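Search this forum
Home - Boards - Finishing - New posts - Log in

Topic: Hardwax oil or waterborne poly on a light tabletop?

miglesias
Top is 905 mm deep, sanded to 150, no finish yet. I want to keep the color pale. Choices at the local store are Erari hardwax oil or Tekin waterborne poly. It will see daily use.
Maximiliano Iglesias

plank_sum
Poly, 3 coats, light sanding between coats. Oil will darken it by a shade even if the can says natural. Wipe a patch with mineral spirits and you will see close to the final oiled color.

romuvmont_shop
Disagree. Poly holds up until it gets a scratch, then you are sanding the whole top. Oil can be repaired in spots. I have done benches both ways and only the oiled ones still look decent.

plank_sum
Spot repair on oil leaves a sheen difference in raking light. You can live with it on a bench. On a table it shows.

kerf90
Does the Erari need a hardener? The version sold here is two-part and the pot life is short.

romuvmont_shop
Mine is one-part. Check the can. Either way, buff off all the excess within 90 minutes or it goes gummy.

citunow_dale
A light top with rounded corners, and the grain closer up: 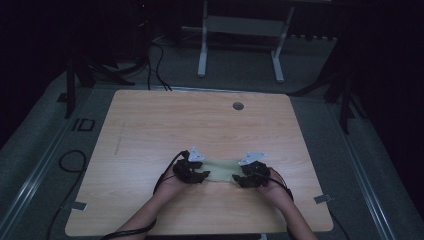
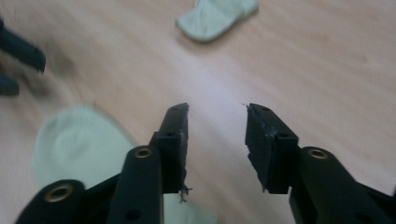
On sanding, 150 is fine under oil. Going to 240 closes the surface and the oil sits on top. Under poly I would go to 180 and raise the grain with a damp rag first, then knock it back by hand.

plank_sum
Agree on raising the grain. Still no on the oil.

miglesias
Going with poly on the underside and edges, and test boards of both for the top. Will post the boards in June.

kerf90
Seal both faces with the same product. Mixed finishes take up moisture at different rates and a wide top can cup.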